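Trendilura Open Day

The Trendilura Open Day is a public demonstration of two-armed robots held every year in Hatville. It is run by Trendilura, a small automation company that makes control software and does not build its own robots. First held in a rented store unit, later moved to the company's own building on the north side of town. Entry is free.

History

The open day began as a visit for local machine shop owners. 5 people came to the first one, all of them customers already. The next year the doors were opened to anyone and the company ran out of chairs. Attendance reached 202 when the event moved to the new building, and 724 in its biggest year so far, when the county school fair was on the same weekend. Timed tickets were brought in after that. Usually held in May; one year moved to October because of roof repairs.

Program

Doors open at 10 a.m. Visitors go through in small groups, starting with a short talk and then the workshop, where 2 robots are kept running most of the day. Typical jobs are sorting bolts, folding shop towels and passing a part from one hand to the other. Groups can ask for a job to be repeated. Slower than most people expect, and the guides say so at the start.

The last stop is the simulation room. Visitors sit at a screen and drive a simulated robot with a pair of hand controllers. Children under eight need an adult next to them. The line for this is the longest of the day, up to an hour after lunch.

Software

The simulator is called Pumilik. It was written in house as a test tool and was never meant to be shown to the public. It loads furnished rooms, lets the operator move both arms, and logs every contact between the hands and whatever is in the room. The robot model used in it is named Aliyu, after the first control program the company sold. Early versions crashed if both arms touched the same object, wich was fixed before the third open day.

Pumilik is not sold seperately. A cut-down version was given to the Hatville community college for its automation course.

Reception

Local coverage has been mostly friendly. The most common complaint is parking, then the wait for the simulator. A few visitors from industry have said the jobs shown are too easy and that they would like to see heavier parts handled. The company answered by adding a question hour at 4 p.m., after the last group. No heavier parts so far.

The demonstration room

The room loaded in Pumilik for visitors is kept plain so that first-time drivers have few things to run into. Operators look out over the robot's own body, with an arm on each side, and most spend the first minute just finding out which controller moves which hand. The wood-grain table is the main work surface. Past it there is a partly open door with a small black handle, and guides use it for explaining reach: people are asked to guess if the grippers could get to the handle from the table, then told to try. The next room can be seen through the gap but is not part of the public session.

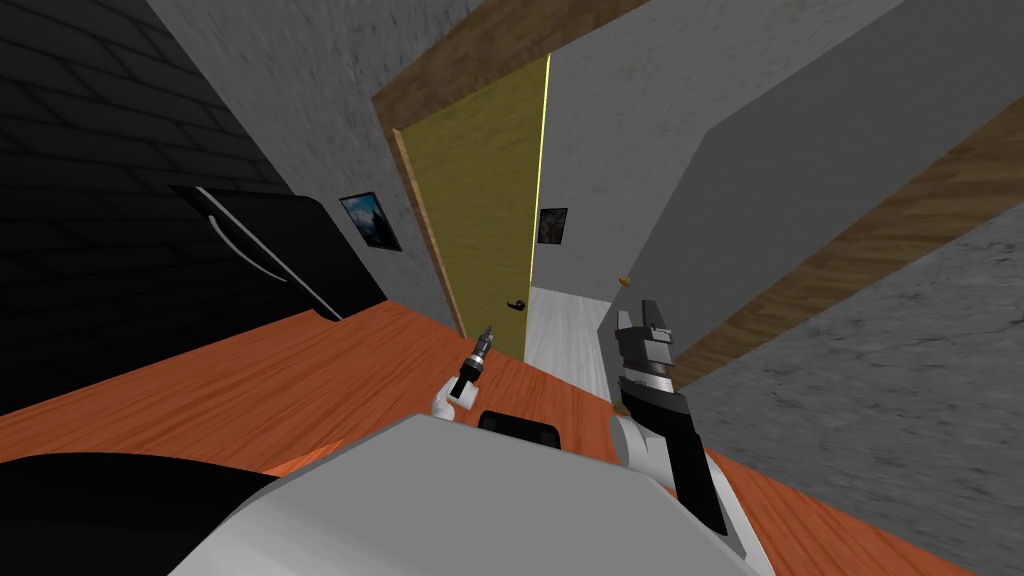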